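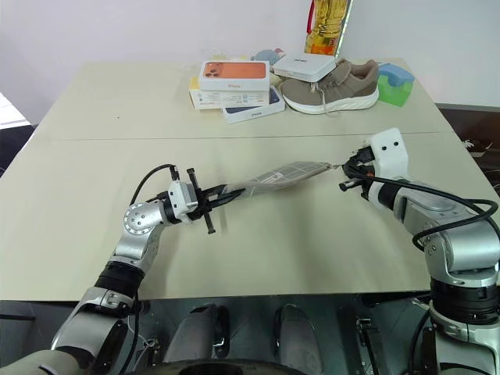

Tischplatte, Beutel mit Gittermuster.

Sonntag, kurz nach sieben. Kaffee schon kalt, der Text für den Newsletter immer noch nicht fertig. Thema: die Vermittlungsgespräche zum Grenzfluss, zweite Runde, diesmal in Tevura. Abgebrochen nach 10 Stunden, ohne gemeinsame Erklärung. Nur zwei getrennte Papiere, und die lesen sich, als wären die Delegationen auf verschiedenen Konferenzen gewesen.

Streitpunkt wie gehabt — die Schleusen bei Protulden. Die Nordseite will erst Messdaten, dann Abzug der Grenzposten. Südseite genau umgekehrt. Dazwischen die Beobachtermission, 80 Leute für 400 Kilometer Ufer. Habe das dreimal nachgerechnet, fünf Kilometer pro Kopf, und da schläft noch keiner und hat keiner Urlaub. Muss in den ersten Absatz, nicht in den vierten.

Vormittag: Papiere verglichen, Stelle für Stelle, mit Bleistift. Im nördlichen steht siebenmal "Souveränität", im südlichen steht "historische Nutzung". Das Wort Wasser kommt in beiden erst auf Seite 2. Wollte daraus eine Glosse machen, lass ich. Wäre billig, und in Stallus haben die Dörfer seit Mai nur stundenweise Leitungsdruck.

Mittags Brot im Stehen. Dann zwei Stunden an einer Überschrift gesessen, peinlich. "Stillstand am Fluss" — gab es schon, von mir selber, im Frühjahr. Jetzt steht "Vertagt" drüber. Mal sehn.

Telefonat mit der Redaktion, schlechte Leitung. Sie wollen mehr Haltung. Ich habe ja eine: die Nachbarstaaten sollen endlich die Garantie übernehmen, die sie seit zwei Jahren in Aussicht stellen, mit Geld und mit Personal. Aber wer genau zahlt, weiß ich nicht, und das Jayawardena-Institut hat auf meine Anfrage bloß die alte Studie geschickt. Darin wird ein gemeinsamer Pegeldienst vorgeschlagen, beide Seiten, ein Büro, eine Datenbank. Klingt langweilig, könnte gehen. Nehm ich rein.

Nachmittags Zweifel. Schreibe ich zu freundlich über die Vermitler? Drei Termine geplatzt, jedesmal dieselbe Formel, "konstruktive Atmosphäre". Habe einen scharfen Satz reingesetzt, wieder raus, wieder rein. Bleibt jetzt drin.

Offen: Karte prüfen, der Nebenarm ist falsch eingezeichnet. Zitat der Südseite nochmal im Original nachlesen, die Übersetzung kommt mir zu glatt vor. Rechnung fürs Archiv bezahlen, überfällig!!

Abgabe morgen früh um 7. Jetzt noch eine Runde raus, bevor es dunkel wird, danach kürzen.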